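Workshop news: the arm

Quick one this month as I'm typing it with the kettle on and Pouran wants the laptop back by 3. Apologies to anyone waiting on the lathe write-up, that's next time.

So. The arm build at Stolancombe. For those who've missed the last few newsletters, a handful of us have been trying to get a robot arm doing something useful with ordinary house things, on a shared workshop budget, which means what's left in the tin after the heating. Current job is table clearing. Plates, cloths, bits left on plates. Sounds easy. It isn't, or not yet.

Where we are:

Mounting is done. Finally. Shahab Esfahani redid the plate under the base after the first one flexed, thicker stuff this time and proper bolts, and you can lean on it now. Before, every time the arm swung out at full reach the whole lot nodded a bit and the fingers ended up somewhere you hadn't asked for. We lost most of a Saturday blaming the software for that. Wasn't the software.

Cabling is better but still not good. There's slack where there needs to be slack, at the wrist mainly, and it has stopped catching on the elbow when it folds. Clips are printed, second lot in the stronger filament. If you have any of the wide velcro tie left over from the shelving job, please put it in the box marked CERANO on the bench. Cerano being what we're calling the arm, after a vote I lost. I wanted Golestani. The label on the control box still says Golestani and it's staying.

Gripper. Third version, and this one's a keeper I think. Fingertips have a bit of rubber on them now, cut from an old bike tube, glued and then pinned becuase the glue let go after a day. Hard things it does nicely. Cups, blocks, a tape measure, a tin of beans. Cloth is where it falls down. A cloth doesn't have a side to get hold of. It squashes, you think you've got it, you lift and you've got a corner or nothing. So cloth on a plate is the test we keep going back to, as the fingers have to go low enough to pinch the fabric without pushing down on the china.

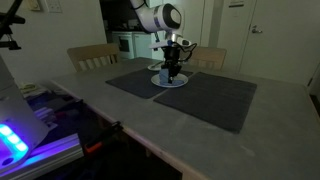 Babak Parsa wrote back that we're going at the cloth from the wrong end: stop coming straight down with the fingers open wide, close them most of the way first and go for whichever bit is sticking up, even if it's only a small fold, and then lift slowly for the first inch before speeding up. He also thinks we should be logging the motor current when the fingers shut, as it tells you fairly cheaply whether there's fabric between them or just air. Worth doing, he says, before anybody spends money on a sensor.

Which is fair. Lok-yiu Chuang has put the current logging in since and it's about an evening's work if you want to copy it for your own build. Numbers jump around more than we'd like, the first reading after power-up is rubbish and should be thrown away. After that you can see a difference between cloth and no cloth. Thin cloth less so. Paper napkins, forget it for now.

We also ran a proper set of tries so as to stop arguing from memory. 14 goes, same cloth, dropped on the plate fresh each time and not arranged. It got the cloth up and off on 12 of those. The two misses were both when it had landed flat with nothing standing up, so score one for Babak. Same test with the old fingertips was a lot worse but we didn't write it down properly so I'm not putting a figure on it. Write things down, people. There's a pad on a string.

Money. We've spent 684 pounds so far, not counting the arm itself. Most of that went on the power supply, the aluminium profile and the second lot of motors for the gripper (first lot were too weak and got moved to Esmaeil Ghasemi's curtain opener, where they're fine). Next spend is a decent emergency stop. The one fitted works but it's small and on the wrong side, and I'd like one you can hit with your elbow. If you know of a secondhand one going, say so before I order.

House rules while the arm is out, same as before but people forget. Power off before you put your hands near the fingers. Stop button tested at the start of each session, by whoever switches on. Don't move the clamps, even if you're sure you know where they go back. Speed stays at the low setting until the person on the stop button says otherwise. Long hair tied back, lanyards off. Kids welcome to watch from the other side of the room.

Wanted: plates. Odd ones, chipped, charity shop, different sizes and especially different rim heights, as a low rim and a deep rim need a different approach angle and so far we've only really got it right for one kind. Old tea towels too, thick and thin. Clean please! Leave them on the shelf by the door with Bundavmont on a bit of tape (that's the name of the folder all the test files go in, don't ask).

Next up is putting the cloth down somewhere sensible once it's lifted. At present it lets go wherever it happens to be. Lok-yiu has a plan involving a washing up bowl. After that, plates themselves, starting with plastic.

Build night is the usual time, bring a mug. Code is in the shared folder, newest version on top, and if you change something put your name in the notes so we know who to shout for. Lathe write-up next month, promise.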